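Load Schedule

Sun 22 August
By Iason Kalogeropoulos
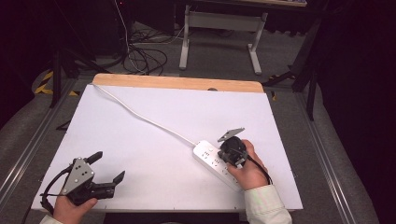

The form had a column for rated current and a column for measured current, and Stergiou filled in both before he wrote down what the item was. He had done inventories this way for Clernell for most of his working life. The name of a thing was the least reliable entry. People called an adapter a charger and a charger a plug.

The flat was on the second floor and had belonged to his brother. The lease ran to the end of the month. He began at the fuse box and worked outward, room by room, with a clipboard, a plug-in meter and a roll of white labels.

Kitchen. One refrigerator, compressor running, door seal perished at the lower hinge. One kettle, scale on the element. One toaster, one slot dead. He unplugged the toaster, wound the cord in a figure eight, taped it, and wrote K3 on the label.

Hall. One lamp, no bulb.

In the front room there was a power strip behind the bookcase. It was white, gone slightly yellow on the side that had faced the window, and everything in the room ran from it. Stergiou pulled the bookcase out from the wall and knelt. The correct procedure was to identify each cord at both ends before disconnecting anything. He took the first cord between two fingers and followed it under the rug to a radio. The second went to a desk fan. The third went to a Stolletti record player that he had last seen in their parents' house, and he wrote it down with the model number, which he did not need to look up.

The fourth cord went up the wall, held by small clips at even spacing, passed over the door frame and entered the bedroom. He followed it. It ended behind the headboard at a transformer, and the transformer fed a night-light in the shape of a plain white disk.

He put the meter on it. The display showed 2 watts.

He stood the clipboard on the bed and worked out the figure, as the form had a box for annual consumption. The light had no switch. The clips had been painted over along with the wall, and the landlord's file gave the date of the painting as April, nine years back. He multiplied it through and got a number that was small for a refrigerator and large for a thing of that size. He entered it.

As boys they had shared a room above the Eren bakery, and the younger one could not sleep in the dark. The older one could not sleep in the light. It had been settled by a towel hung from the top bunk – light below, dark above. Stergiou had slept above. He had assumed the problem ended when the arrangement did.

He went back to the front room and tested the strip. Earth continuity was good. Insulation resistance was within limits. The third socket was loose, and he marked it with a cross. The rocker switch had been taped in the on position with cloth tape, two layers, the ends cut square with scissors. Under Clernell rules a strip with a defeated switch was scrap, and the cord was to be cut within a hand's width of the plug so that it could not be used again.

He got the cutters from the bag. He laid the strip on the floor with the cord straightened out and found the place to cut.

The landlord's man came up at four with a carton marked Fuvwood, 59 liters, and asked what was going and what was staying. Stergiou read from the form. Refrigerator, staying. Kettle, toaster, fan, going. Bookcase, staying, one shelf bowed. The man wrote it on the back of an envelope.

"And that?" he said.

"Load test," Stergiou said. "It isn't finished."

The man looked at the strip, which had one cord left in it, and then along the wall to where the clips went over the door. He said he could come back in the morning for the rest. Stergiou said the morning would be fine.

When the door had closed he turned off the ceiling light to reduce interference with the reading. He sat down on the bedroom floor with his back against the bed. The display still showed 2. He wrote the time in the margin, drew a line for the next entry, and left the line blank.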